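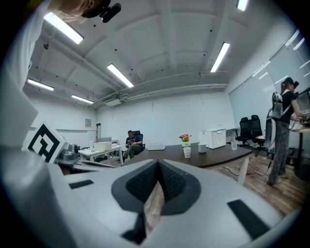 The long room with the lights on, looking up at the beams.

February, 4 pm

Lights at last! I'd got so used to squinting in here that I kept looking up all afternoon like a tourist. The white ceiling helps no end, and I'm glad we left the beams showing (Lech wanted them boxed in, we argued for 15 minutes, I won).

Still to do: label the switches, they make no sense to anyone but Roman. Two tubes spare, on the shelf by the door. Vandano want the empty cartons back, so please don't flatten them!

Floor next. Roman reckons 2 coats of oil on the wood and leave it overnight, I'd sooner try a patch first.

Filed under: Workshop diary / Fixtures & fittings

Last updated: February

We use cookies to remember your settings. OK / Manage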